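**To:** Kestdale Tenants' List
**From:** Marlene Macedo, Housing Office
**Date:** 30 Jan 2021
**Subject:** Re: Laundry charges from March

Dear all,

Mr Engebretsen's message is quoted below with his permission, as several households have raised the same points.

> Could the office confirm whether the new charge applies to every flat, or only to those using the shared machines? My notice gives 62 pence a wash and my neighbour's says 65.
>
> Ebbe Engebretsen, Jakow House

The charge applies only to those who use the shared machines. The correct figure is 62 pence. Notices showing any other amount were printed from an early draft and should be disregarded – revised copies will be delivered to Jakow House and Karnudville Court next week.

Some 200 households are covered by the present arrangement. Payment remains by card, and unused credit will be carried over in full.

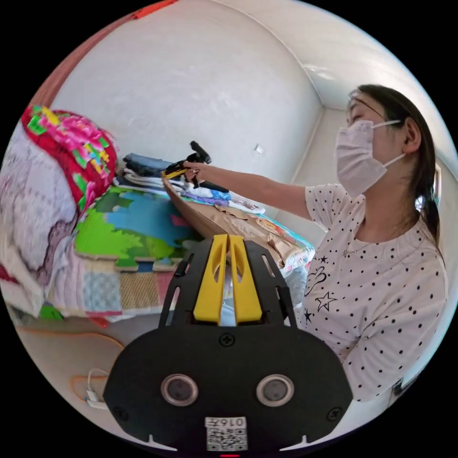
The drying rooms will stay free of charge, and the booking sheets will continue as before. Residents are asked to take their washing away at the end of their slot. Clothes that have been folded and stacked, like the pile the woman is reaching for, take up very little space, but they should still not be left overnight.

Questions about individual accounts should be sent to me directly and not to the list.

Yours faithfully,

Marlene Macedo
Housing Office, Kestdale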